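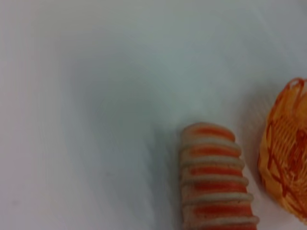

Bandas rojizas y de color crema sobre fondo claro.

¿Qué es una rectificación?

Sección: Cómo funcionan las noticias
Publicado el 6 de enero de 2021

Los periódicos, las radios y las páginas web publican muchas noticias cada día. Las escriben personas, y las personas a veces se equivocan. Cuando un medio publica un dato falso y después lo corrige delante de sus lectores, hace una rectificación.

Rectificar quiere decir poner bien algo que estaba mal.

Un caso para entenderlo

El diario Drukard, de la ciudad de Dravent, publicó en septiembre una noticia sobre una actriz de la serie Girnlow. El titular decía que la actriz dejaba la serie porque se había peleado con sus compañeros. La noticia contaba también que tenía 70 años y que solo había salido en 20 capítulos.

Al día siguiente, la actriz llamó al periódico. Era cierto que dejaba la serie, pero se marchaba para trabajar en un teatro. No había habido ninguna pelea. Además, había salido en 93 capítulos. La edad sí estaba bien.

El periódico revisó la noticia. El periodista había copiado lo de la pelea de un mensaje que leyó en una red social y no llamó a nadie para comprobarlo. El número de capítulos lo sacó de una lista antigua. El diario publicó entonces este texto:

«En la noticia sobre la serie Girnlow publicada ayer dijimos que una de sus actrices se marchaba por una pelea con sus compañeros. Es falso. También dijimos que había participado en 20 capítulos, cuando son 93. Pedimos disculpas a la actriz y a los lectores».

El texto dice qué estaba mal, cuál es el dato correcto y a quién se pide perdón. No hace falta que sea largo.

¿Dónde se publica?

En un periódico de papel ya no se puede borrar lo que se imprimió. Por eso la rectificación sale en un número posterior. Algunos periódicos tienen un rincón fijo para las correcciones, casi siempre en las primeras páginas o junto a las cartas de los lectores.

En internet es distinto. La noticia se puede cambiar en un momento, pero lo correcto es avisar. Si el medio cambia el texto sin decir nada, quien lo leyó por la mañana seguirá creyendo el dato equivocado. Por eso se suele añadir una nota al principio o al final, con la fecha del cambio.

En la radio y en la televisión la lee el presentador durante el programa.

¿Es obligatorio?

Depende del país. En muchos lugares hay una ley que protege a las personas de las que se publican datos falsos. Esas personas pueden escribir al medio y pedir que se corrija. Si el medio se niega, pueden acudir a un juez para que decida.

La ley suele hablar de hechos, no de opiniones. Un hecho se puede comprobar: cuántos capítulos tiene una serie, en qué ciudad nació alguien, quién ganó un premio. Una opinión es lo que alguien piensa. Si un crítico escribe que la serie Girnlow es aburrida, la actriz puede no estar de acuerdo, pero no hay ningún dato que corregir.

¿Y si el error lo comete una persona famosa?

Los actores, los cantantes y los deportistas también publican mensajes que leen miles de personas. Si comparten algo falso, pueden borrarlo, pero mucha gente lo habrá leído y quizá lo haya reenviado. Lo más claro es escribir otro mensaje que diga cuál era el error.

Algunos famosos publican un comunicado. Un comunicado es un texto breve que se envía a los medios para explicar algo. A veces lo escribe el propio famoso y a veces la agencia que trabaja para él.

Palabras que conviene saber

Titular: la frase grande que va encima de la noticia.
Fuente: la persona o el documento de donde sale la información.
Contrastar: comprobar un dato con más de una fuente.
Fe de erratas: lista de errores de un libro o de un periódico. Casi siempre son faltas pequeñas, como una letra cambiada en un nombre.

Para hacer en clase

Buscad en un periódico, de papel o de internet, el lugar donde se publican las correcciones. Elegid una y copiad en el cuaderno el dato equivocado y el dato correcto. Después, en grupos de 6, escribid la rectificación de esta noticia inventada: «El grupo musical Kim tocará mañana en la plaza de Dravent». El concierto es en el polideportivo.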